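August, bench notes, fleece finish

Started 7:40, windows open, still too warm in the conditioning room. The readout said the humidity was fine. The old dial on the wall said otherwise. I believe the dial on most mornings, and I have written this before, and we still haven't had either of them checked. Specimens went back in the cabinet until after coffee.

Reading the Ristavico sheet again while waiting. The claim is that the finish "prevents pilling for the life of the product." It doesn't say what the product is, what counts as its life, or what was compared with what. There is a chart on page two with a line going up and a line staying flat. The vertical axis has no numbers on it. I asked for the numbers and got the same chart back at a higher resolution.

What we have been sent: one roll treated, one roll they call untreated. I don't think untreated is the right word. Both rolls feel slick when they come out of the plastic, and the slickness goes away on the "untreated" one after a single rinse. Some kind of softener from the mill, I'd guess. If so, a comparison straight off the roll is a comparison between two finishes, one of which leaves with the first wash. That might be the whole of the flat line. Dewanti thinks I am being unkind. Her point is that all fleece leaves a mill with something on it and we'd be just as slick with a roll from anybody else. Fair. It still has to be washed out before we rub anything.

So the plan, as changed:

Wash everything first, both rolls, same load, no detergent the first time. Then the usual detergent, line dry, condition overnight, cut.
Cut well away from the selvage. The treated roll has a tighter edge and I don't want edge pieces turning up only on one side.
Code the pieces before they go anywhere near the person grading. Nermina holds the key.
Rub to 2,000, grade, carry on.

9:15. Cut 6 from each roll. The die is getting dull on one side and leaves a whisker that has to be trimmed with scissors. Trimmed whiskers on fleece shed into everything. Wiped the table down twice. Blagoje wants the die sent out for sharpening and I agree with him, but not in the middle of a run, please.

Rub machine on at 9:50. Station three has been noisy since spring. I put a treated piece on it in the first set and will put an untreated piece there in the second, so if the station is harsh, it gets to be harsh to both. This ought to be standard here and it isn't. Looking back through the previous book, whoever ran the Zukstead fleece put the same color code on station three each time, and that color came out worst, and we told Zukstead it was the worst. I'd like to see that one repeated. I'd like even more to know whether it was me.

First stop was not planned. The counter showed 700 and the belt on the left side had walked. Stopped, reseated, restarted. Looked at the pieces while they were off, which I probably shouldn't have, but a look isn't a grade. Fuzz on all of them. No pills I would call pills. If you'd asked me then to sort treated from untreated by eye I would have been guessing.

2,000 at a little before lunch. Graded in the light box by Floor, who hadn't seen the roll labels, and then by me, who had handled the rolls and so is not really blind whatever the form says. I've marked my grades as secondary. Where we differ I'm going with hers.

Floor's grades: treated pieces mostly 4, one 3 to 4. Untreated mostly 3 to 4, one straight 4. Mine are half a step kinder to the untreated, which is either my eye or my mood about the sheet.

That is a difference, I suppose. It's a half grade, on a scale where the same person grading the same piece before and after lunch can move by half a grade. I wouldn't hang a word like "prevents" on it. I wouldn't hang "reduces" on it either without more pieces and a second grader who has never met the rolls.

Ran on in the afternoon. Meant to go a good deal further but the foam backing on one station started to crumble and I stopped the whole machine at 2,725 so that they'd all have the same count. Odd place to stop. It will look strange in the table, and I'd sooner have it look strange than round it to something nicer. At that count the pieces have drawn together. Floor has both sets at 3 to 4 with a lot of hesitation, and wrote "can't tell" next to two of the codes. Those two turned out to be one of each.

If the finish does something, my best reading is that it delays the start and then wears off with the surface it's sitting on. Someone who sells blankets may be perfectly happy with a delay. They should be told it's a delay.

Other explanations I haven't ruled out:

The treated roll may have been sheared closer. Less pile, less to tangle. I measured the thickness in a few spots and it does read thinner, but fleece squashes under the foot of the gauge and gives whatever number you lean on it for.
Different yarn lot. The supplier says same lot. The two rolls have stickers from different months.
The wash. Same load, yes, but the treated cloth came out of the machine wrapped around the outside of the bundle. Perhaps it rubbed more. That would go against the treated one, so if anything it's being shortchanged here, and I should say so since I've been hard on it everywhere else.

Stavros came by and asked why we don't just give one blanket of each to a family with a dog. I said because we'd learn about the dog. He said that was more than we'd learned from the rub machine. I don't have a good reply to that. Flat pieces clamped over foam and rubbed in a figure are a fair way of ranking cloths against each other and a poor way of predicting a couch. We all know that, and then we put the number in the report and the client prints it on a hangtag.

Handling, while I think of it. Pieces and whole blankets are stored folded, and a fold is a place where the nap is crushed before we've started. On the whole blankets I can find the fold line with a fingertip. No one has ever written down whether we cut across it. I didn't today, but by luck, having started from the other end of the cloth. From now on, shake out, lie flat overnight, then cut, and note where the fold ran. Pladelow used to send theirs rolled on tubes and I complained about the storage space. I take that back.
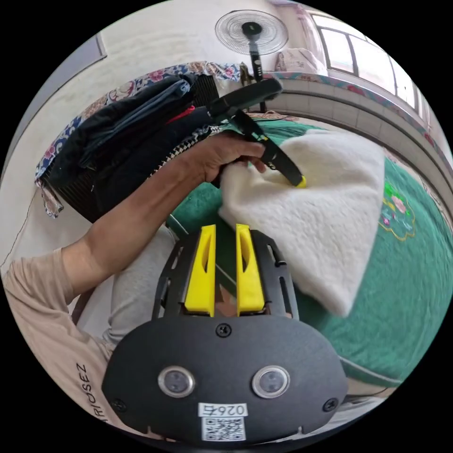

Does a tighter fold at the warehouse change the pilling grade? We don't know yet, and the way to find out is to cut one set across a fold and one set clear of it from the same untreated roll, and rub them side by side.

Put that on the list for after the foam order comes in. It costs us a strip of cloth and a morning.

Also on the list, from the talk at the bench:

A proper rinse blank. One piece rinsed, one not, from the same untreated roll, both rubbed. If the unrinsed piece looks like the treated cloth I'll feel better about my grumbling in the first paragraph. If it doesn't, I'll cross the grumbling out and initial it.
Repeat with the stations swapped. Half done, second set is cut and coded, in the drawer under the light box. Please don't tidy that drawer.
Lint. Dewanti weighed the filter pads from both rinse loads and says the treated one is lighter. I haven't put it in the table. The pads were not dried for the same length of time, and a damp pad will beat any lint we could catch. She's redoing it. If it holds up, it's a more interesting result than the pilling and the supplier isn't even claiming it.
Ask Ionescu whether they still have offcuts from before the finish was changed. They used to keep everything.

Draft wording for the client, to be argued over: after one rinse and one wash, the treated fleece graded slightly better at 2,000 rubs, and the two cloths could not be told apart with confidence at 2,725. The thickness of the two cloths may differ. We have not tested used blankets. Blagoje finds this too gloomy and wants "slightly" out. I'd keep it. Without it the sentence can be quoted alone, and it will be.

4:30, dial has come down to where the readout said it was at breakfast. Noted, for whatever that's worth. Machine cleaned, station three tightened half a turn and still noisy. New foam to be cut from the middle of the sheet only.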